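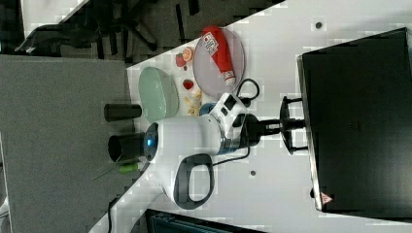 Yamila Troncoso likes a white table. She has had wooden ones and a folding one with a checked cover, and she says small things got lost on both.

"Put a strawberry on a white table and a child sees it from the door," she says. "Put it on a checked cloth and you'll be looking for it at closing time."

Troncoso runs Zuvlow, a toy lending shop on Ocampo Street in Pundivville. Families borrow a set for three weeks, bring it back and take another. She has trains, blocks and a doctor's kit, but the play kitchens go out the most. There are 62 kitchen sets on her list, and when we spoke most of them were in other people's houses.

She opened nine years ago with things her own children had finished with. "I had one pot, a bag of plastic vegetables and a cash register that didn't open," she says. "People asked for the vegetables. I bought more vegetables."

Her view of what belongs in a kitchen set has changed since then. She used to buy the big boxed kinds, with dozens of tiny foods and a fork for every doll. Parents hated them. Pieces came back missing, or a family would bring in a sandwich bag of peas and apologize for the rest.

"Now I want fewer foods and better dishes," she says. "A colander, a plate, a mug, something to cook in. A child can put one orange in five different places. If you give them thirty foods and one plate, they just make a pile."

The colander is the piece she would keep if she had to give up the rest. Hers is oval and mint green, with a raised rim and rows of small holes across the bottom. Children use it as a sink, she says, and as a boat, a bed and a hat. Very few drain anything in it.

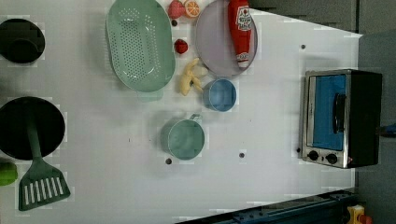 She is less sure about frying pans. A large one takes up a lot of table, and the younger borrowers tend to carry it around by the handle and hit things with it. She still sends it out with a spatula, and she prefers a slotted one with a long handle.

"Tadeo wanted small pans," she says. Tadeo Vergara looks after the shop with her and does most of the washing. "I said no. A small pan is a toy. A big pan, they think they're cooking."

Vergara, who was at the sink for part of our talk, did not argue. He said the big ones were easier to dry.

I asked about the ketchup. Troncoso says it is the piece children ask about by name. It has a white cap and a tomato on the label, and it is large next to everything else. She has tried mustard and a milk carton in other sets, and they get ignored.

"Ketchup goes on all of it," she says. "Strawberries, banana, the orange. I had a boy who was four, and he served me ketchup in a mug and stood there until I drank it."
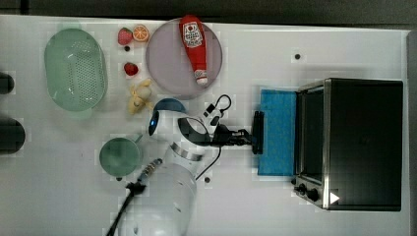 The fruit is chosen with some care. She likes pieces that are easy to name and hard to confuse, so the orange comes as a half with the segments showing. A whole orange, she says, gets called a ball. The banana had to be pale and soft-looking, because an earlier one in bright yellow was taken for a telephone all day long. Strawberries she buys extra of every August, when she does her yearly order, and by spring she is short again.

Every set is laid out in full when it comes back. Dishes first, then the food in between them, then anything tall. Troncoso checks it against a card and Vergara wipes it down. She does not charge for a lost piece unless it is the colander.

"I used to check things straight out of the bag," she says. "You pick up a strawberry, you say strawberry, you drop it in the box. Then you pick up the same one again. If it's all on the table you can look at it properly."

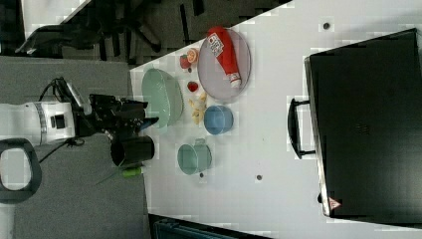
The ketchup on its plate, with the orange half and the small fruit beside it.

She doesn't mind colors that don't match. The lavender plate and the green mug were never sold together, and neither came with the light blue piece that sits near them. Constanza Acuña, a mother of two who borrows often, once offered to help her sort everything by color. Troncoso thanked her and left it as it was.

"Open your cupboard at home," she says. "Do your cups match? Mine don't."

Next on her list is a kettle. She has looked at several and sent one back because the lid was glued shut. She wants a lid that lifts off, and she wants it big.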